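Home | Kitchen | Workshop | Club Pages | Contact
By Anisa Goh, June
11 comments | 14 shares

Kitchen tips from a robotics club that has never washed a dish

Our club spent the spring teaching a simulated arm to tidy a simulated kitchen for the Zorkmont student challenge. It has cost us 2,000 practice runs and most of our dignity. On the other hand, I now have firm opinions about counters. Most of these tips work for people too.

1. Pick a counter you can see things on

Rodrigo Paiva built our kitchen and gave it dark brown marble, veins and all, on the grounds of taste. I wanted beige. Then we put the white utensils out and even I had to admit they were easy to find. If your knives keep vanishing at home, try a darker board under them.

2. Line up before you grab

Get the long axis of the utensil running straight out between the fingers, open wide, and only then go in. Teams that close early spend the afternoon chasing a spatula across the stone. Keep an eye on the knife, too. A blade pointing into your work area belongs somewhere else, simulated or otherwise.
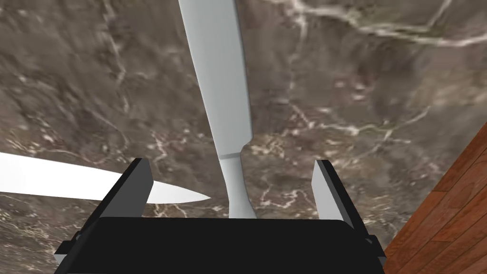 Augustina Quaye wrote in to say that her team lines up on the narrow end and gets a better grip than we ever did, and that anyone going for the wide end deserves what happens. She would also like the knife put away first, every time, as its own step in the script. Fine. We've added it.

3. Learn where the fridge is

Large appliances don't move, which makes them the best landmarks in the room. Ours has magnets on the door, in cyan, yellow and red, and Benedita Aguiar uses them to tell at a glance which way the arm is facing. Give the gripper plenty of room on that side, and turn with the fingers empty until you trust your numbers. I trusted mine after nearly 300 turns - too soon, as the fridge can testify.
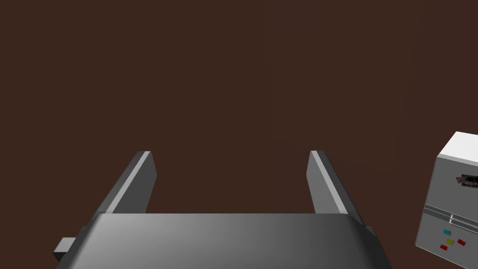 4. Save before you improve anything

Copy the working script, name it something a tired person will understand, and leave it alone. "final_final_spoon" was my contribution. Annunziata Melis has since taken over naming.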